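Last updated: August

We use cookies to keep you logged in and to remember your settings. By continuing to use this forum you agree to this. OK / Read more

Has anyone moved a small business off Prillano?

dogwoodjen wrote:
Hi all, long time reader, first time I've started a thread! I run a little dog grooming place and a couple of years ago I had a booking app made with Prillano (one of those fill-in-the-template deals). It was fine when I had a handful of regulars. Now I've got 158 customers in there and the monthly fee just jumped to $42, and the push reminders go out whenever they feel like it. Last week a lady got her "see you tomorrow!" message while she was standing at my counter paying.

I've been looking at Datside and Skodo. Does anybody use either one? I'm not techy but I can follow directions if they're written for humans.

marlow_b wrote:
Datside, hands down. I moved my piano students over in one evening. You export your customer list as a spreadsheet, fix the column names, upload it and you're pretty much there. Reminders have been on time for me ever since.

One thing, do the export before you cancel Prillano. They lock you out the same day.

tinfoil_pete wrote:
I'm going to be the grump here. Does a grooming shop need an app at all? My barber has a web page with a calendar on it and I've never once wished he lived on my phone. You'd save the whole $42 and you wouldn't have to pester people into downloading something.

dogwoodjen wrote:
Pete, I did think about that! But my customers like the app, they really do. They upload pictures of the haircut they want (some of these are very ambitious for a schnauzer) and I'd hate to go back to getting those by text at 11 at night.

tinfoil_pete wrote:
A web page can take pictures too. Just saying.

Ulla Hedlund wrote:
I've used both, so maybe I can help. Skodo is cheaper and the calendar is nicer to look at, but when I had it the app took 7 weeks to get through the store review, and support kept telling me it was my icon. I changed the icon 2 times. Datside was quicker but it doesn't bring over old appointments, only names and phone numbers. If you keep notes on each dog, you'll want to copy those out by hand or paste them into the comments column before you upload.

marlow_b wrote:
Huh, mine brought over the appointments. Are you sure you weren't on the free plan?

Ulla Hedlund wrote:
Paid plan, the small one. Maybe they've changed it. I'd ask them before you pay for anything, Jen.

kesterlane wrote:
Has no one mentioned Liew? I know it looks like it was drawn in crayon but it does reminders by text AND push, and you can set the hour they go out. I don't agree that Datside is easy, by the way. I spent almost a whole afternoon on the column names and it kept turning my phone numbers into dates.

marlow_b wrote:
That's your spreadsheet doing that, not Datside. Format the column as text first.

kesterlane wrote:
Well, it should say so on the upload page then.

dogwoodjen wrote:
OK, so I signed up for the Liew trial over lunch and kesterlane is right, it's ugly, but I put in my sister as a test customer and her reminder came at 9 am like I asked. I've already pulled my list out of Prillano too, so thanks marlow_b for the warning. The dog notes came out all in one giant cell, so I'm going to sit down tonight with a cup of tea and split them up, and I'll write Datside about the old appointments before I pick one.
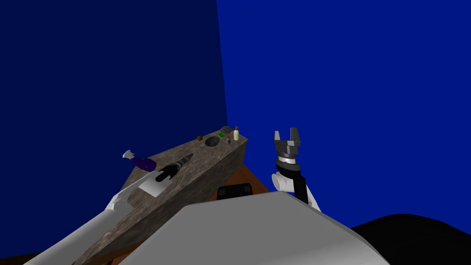
And if anyone knows whether Liew lets customers attach pictures on the cheap plan, please tell me, I couldn't find it anywhere in their help pages and the schnauzer people are going to ask.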